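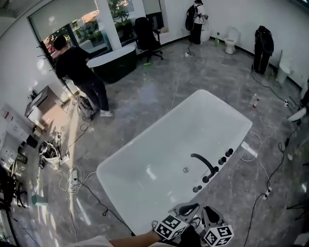
Foltside sets its equipment budget for bathroom-cleaning automation, and shares the whole plan

MILLMONT, Mon 4 February – I'm Tamunoemi Usman, and I look after equipment planning at Foltside. We clean bathrooms for hotels, rental suites and a few fixture showrooms, and today we're announcing how we'll buy our first automated cleaning gear. Our operations lead, Sharon Kariuki, told me a press release should sound like a press release. I gave that a go and it was awful, so you're getting me instead.

The short version: we're setting money aside for 6 handheld grippers and two robot arms, to be bought in stages between now and October. The grippers come first. People use them by hand to do the ordinary jobs – wiping a rim, picking up a bottle, going around a tap – and the recordings from that work go towards teaching the arms later on. Our supplier for both is Huanca, and the software side will be handled by Flollport under a separate agreement.

Why split it up? Well, I've bought equipment the other way! A few years back, at a different company, I signed for a very handsome floor machine that couldn't get past a toilet without help. It sat in a storeroom until somebody took it off our hands. I'd like to spend our money a bit more slowly this time.

So the first stage is small. Each gripper kit has a ceiling of $2000, and that has to cover the gripper, its markers, a spare set of fingers and a carry case. If a quote comes in over that, it goes back. We've also put aside money for the dull stuff, and I can't say enough about the dull stuff. Power strips, extension cords, cord covers, tripods, shelving, labels, bins to keep the cables in. My first draft had one line for all of it, called "misc." Sharon crossed that out and made me price every item, and the total went up by more than I'd like to print.

Floor space is the other thing we're paying for properly. Freestanding tubs are big, and you need to get at them from every side, so we've budgeted for rooms where a few people can work at once with real fixtures in them. We want tubs with different taps and finishes, and toilets too, as that's where our customers' hours go. We went through our job sheets for last October and found 71 bookings where the tub was the item that ran over time. Nothing else on the sheets came close.

"I don't need a machine that does the whole bathroom," Sharon said when we sat down to write this. "I need one that does the tub properly and doesn't leave me with a bigger mess than I started with. If it can't manage that by October, we keep the money and we keep talking."

That's the actual rule, by the way. The arms are not ordered yet. We'll look at the recordings, run trials in Millmont with our own cleaning crews, and decide in October whether to release the second half of the budget. Our crews get a say in that decision, and their paid hours for training and trials are in the plan as well – they were the first line I filled in.

We'll be asking Huanca for the usual things before we sign for an arm: a parts price list, a repair turnaround in writing, and a loaner if ours is away being fixed. I'd also like a colour other than beige, but Sharon says that isn't a contract term.

If you run a cleaning business and you're trying to plan for the same sort of gear, I'm happy to send you our budget sheet. It's a plain spreadsheet with my notes down the side, and some of the notes are grumpy. Suppliers are welcome to get in touch too, particularly if you sell decent cord covers.

Media contact: Tamunoemi Usman, Equipment Planning, Foltside, Millmont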